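# Clearing a desk into a bag with two arms

Notes for the shared shop, revised Nov 17, 2022. The rig is two arms on one base, running the Zeltus controller. The left carries the multi-finger hand, the right the Urano parallel gripper.

## 1. Set the work area

Place the desk across both arms' reach. Lay the mat flat and leave it there; all heights are taken from its surface.

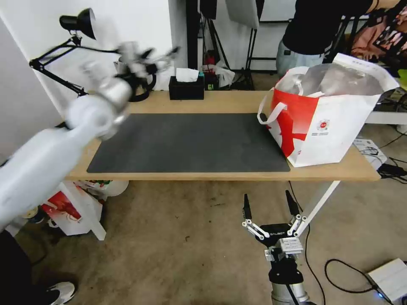

Home both arms before loading a program. The left arm swings wide on its way up and passes close to anything tall at the back-left corner. A desk lamp clamped there, black on a white wall, is hard to judge by eye – step through the first pass at 200 mm/s or less.

## 2. Teach the drop point

Jog the right gripper over the bag opening and save the pose as `drop_hi`. Lower it until the fingertips are just inside the rim and save `drop_lo`. Cups go in upright.

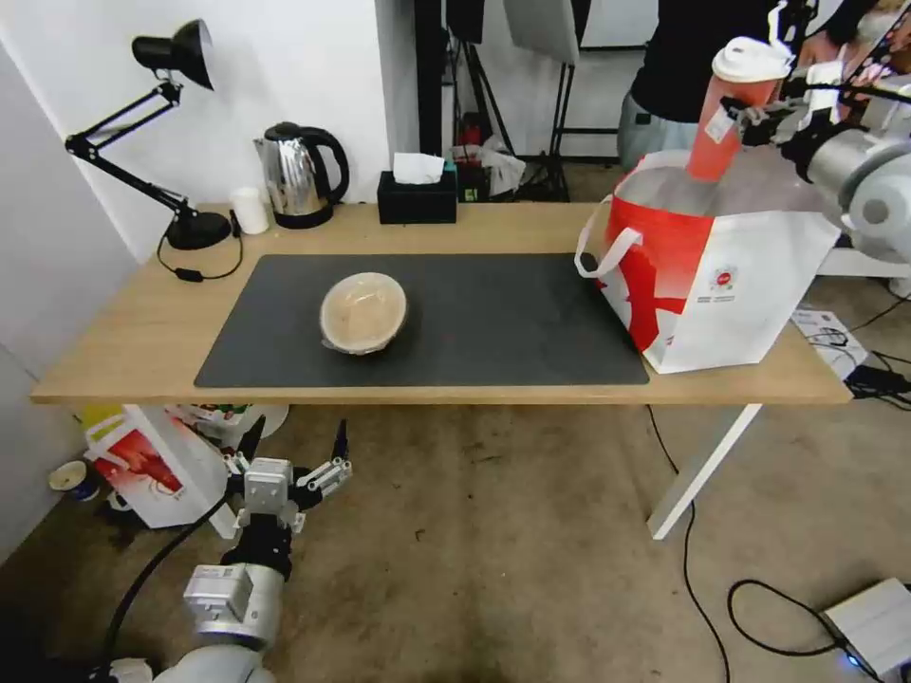
Keep 53 mm between the two poses. A shorter drop lets the fingers catch the handles when they open.

## 3. Approach round items from the side

Set left grip force to 107 in the Mollel panel. Higher values tip light items before the fingers close. For a bowl left of center on the mat, bring the hand in at the left edge and park the right gripper open, below desk height.

## 4. Lids 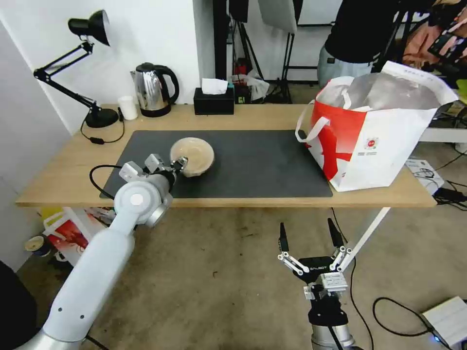
Flat parts need a separate grasp file. Copy `side_grasp` and reduce the finger opening. With the bowl tilted on the mat, take the rim height from the near side, then reuse that offset for the lid.

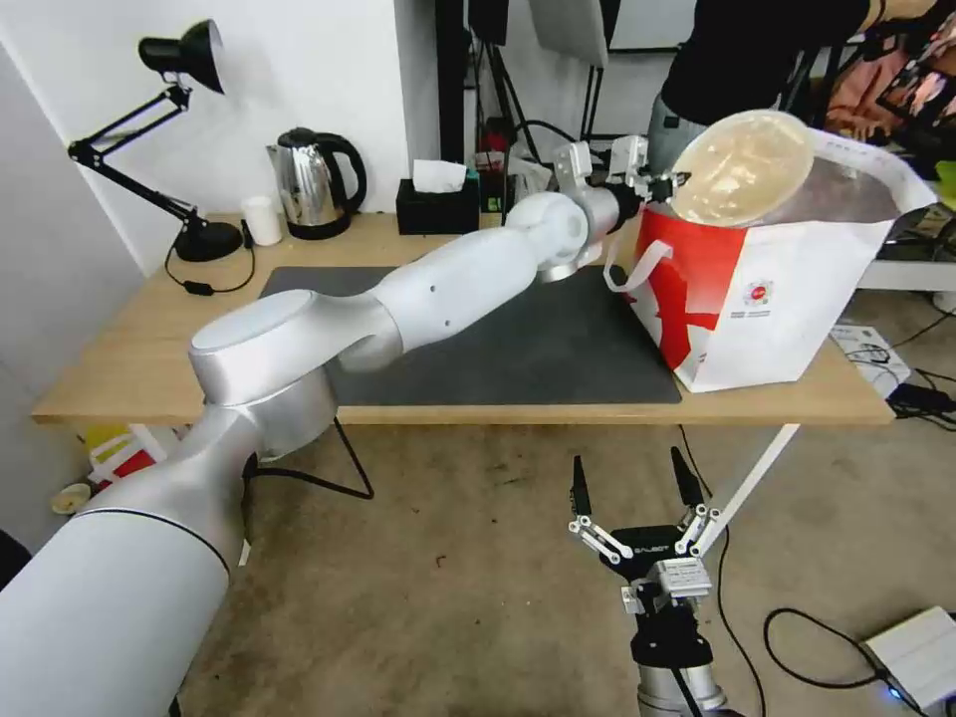

*Left hand holding the lid over the bag.*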